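Subject: Re: Finish on pale tabletops, the Zakwood question again
From: Eoin Nic Aodha
Date: 5th February 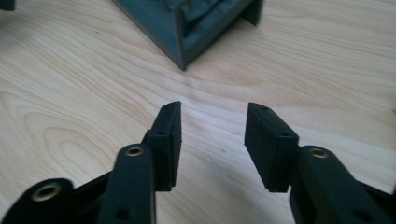
Hina Ghumman wrote:
> I wouldn't put oil on a pale top at all. I did ours at the Tindham
> house with the Zakwood clear oil and by June it had gone the color
> of weak tea. Everyone says it's the sunlight, but the end by the
> wall went just as yellow as the end by the window. If you like the
> wood blond, leave it alone or use the water-based stuff. Two thin
> coats, and sand lightly in between.

Hina, I believe you about the yellow. I'm less sure about the cure.

The top I'm asking about is pale with a soft satin finish and long wavy grain, ovals and arches on the left and straighter streaks toward the right. I take it for birch or maple, and my guess is veneer. If it is veneer, "sand lightly" worries me a good deal more than the color does. Heikki Ojala told me last year that you can't go through a veneer by hand with fine paper. I have a bookshelf that says otherwise.

I also don't see how anyone tells a water-based finish from an oil one once it's on. The man at Tramholm rubbed his thumb on a sample and said "lacquer" -- very confident, took him two seconds. Then he tried to sell me a quart of something. Has anybody here tested a finish properly, on the underside, and written down what happened?

Niilo Ruotsalainen's message 1531 in the archive says to use soap flakes and nothing else. Fine for bare wood, maybe. On top of an existing satin coat I'd expect it to do nothing except leave streaks, but I'll listen if someone has kept it up for about 7 years and still likes the table.

For now it gets a damp cloth, then a dry one. No polish, and no Eskola wipes either, whatever the label promises.

Eoin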